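# Brurton Women's Basketball Box Scores

Box scores and player lines for the Brurton women's league, typed up from paper score sheets and checked against the league's own results page where one exists. Last updated 29th November.

## What's in it

- `games.csv` – one row per game, 241 rows
- `players.csv` – one row per player per season
- `lines.csv` – one row per player per game, 2,802 rows
- `notes.txt` – corrections and open questions, by game ID

Game IDs are the season, then the home team's code, then a running number. Team codes are three letters: `LIR` for Lirkota, `ERN` for Ernen, `PAC` for Pacheco. Pacheco played one season under a different code (`PCH`). Both are left as they were on the sheets, so join on `team_id` and leave `team_code` for display.

## Columns that need explaining

`min` is blank for most games before the league started keeping minutes. Blank means not recorded. A zero means the player dressed and stayed on the bench.

`reb` is the total. Offensive and defensive rebounds are split out only when the scorer did it, and the two don't always add up to the total. I kept the total from the sheet. 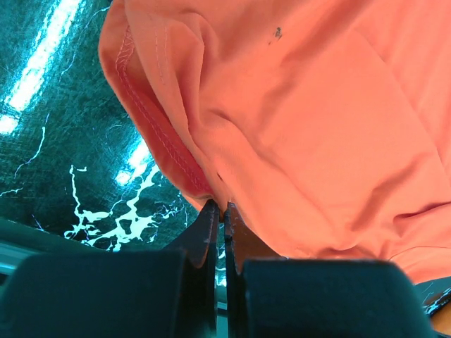
`fg3a` is missing for 84 games. Made threes are there for all of them, so points can still be checked, but shooting percentages can't be worked out.

`starter` comes from the circled numbers on the sheet. A few sheets have six circles. Those games are listed in `notes.txt` and the column is left empty for both teams.

## Known problems

- Two Ernen players share an initial and a last name. They have separate IDs, but some early lines may be swapped.
- Overtime points are included in `q4` until the May playoffs, then in `ot`.
- Jersey numbers changed mid-season for Lirkota – don't use them as a key.

## Use

Free to use and share with credit to the project. Corrections are welcome as issues. Please give the game ID, the column and where the right number comes from.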